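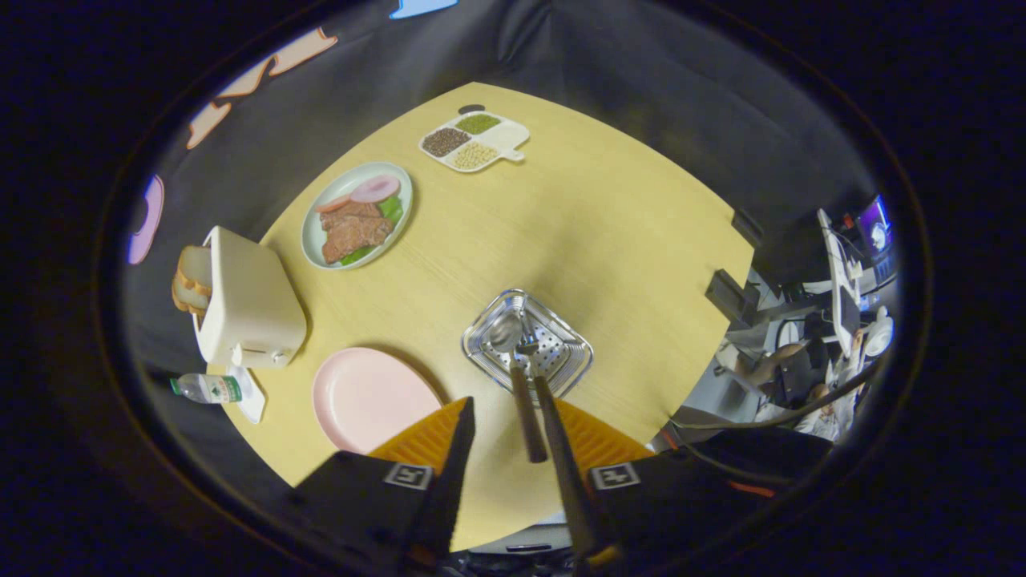

Is Purham a town or a locality?

Asked by Faraji Ogola, Sep 5, 2013

I am preparing a short entry on Purham for a district directory. Older maps label it a town, but the current register lists it as a locality within Bandeck. Which term should be used?

Answer 1
The register takes precedence. Purham lost its separate status when the boundary with Vergara was redrawn — the older maps were not reissued. The population at that time was 57. A place needs 3,000 residents to be listed as a town.
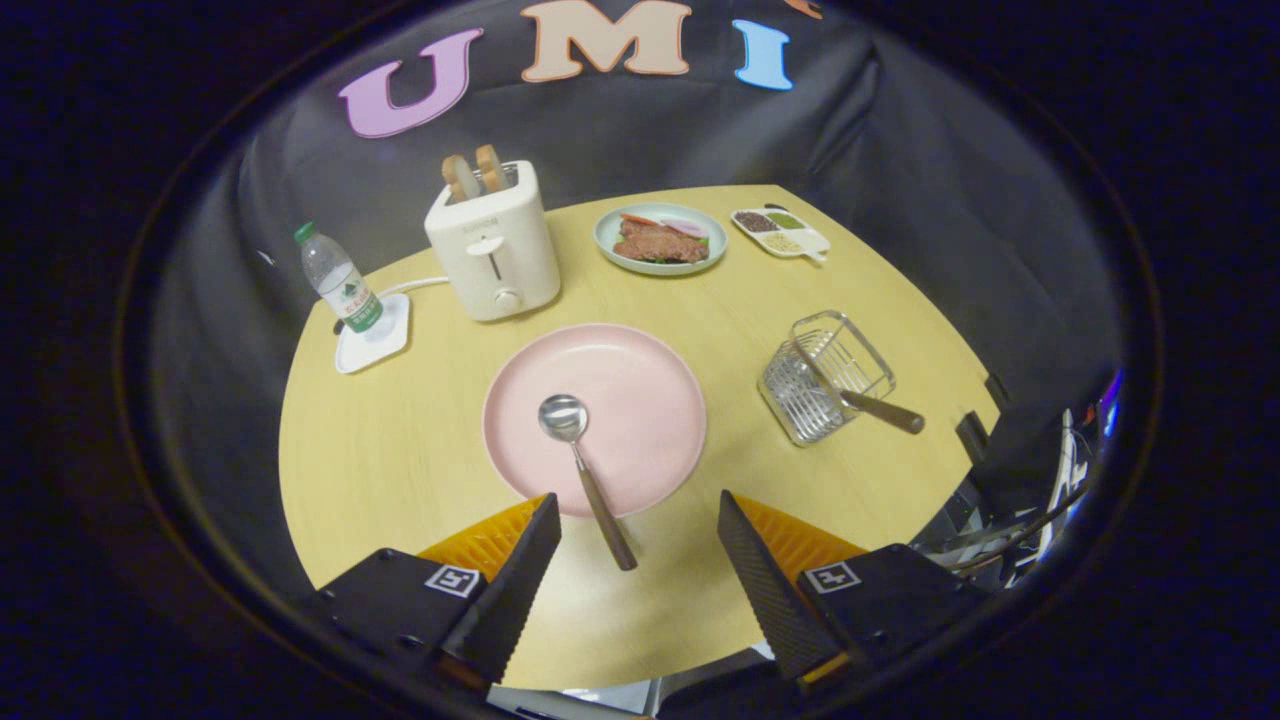
Toaster and water bottle on the table.

Answer 2
It was always a town to us. Try the library in Plavitz.

Answer 3
I concur with the first answer, with one correction. The boundary concerned was the one with Plavitz, 7 miles to the north. Vergara is 40 miles away and does not adjoin Purham. The entry may state "formerly a town" if a source is cited.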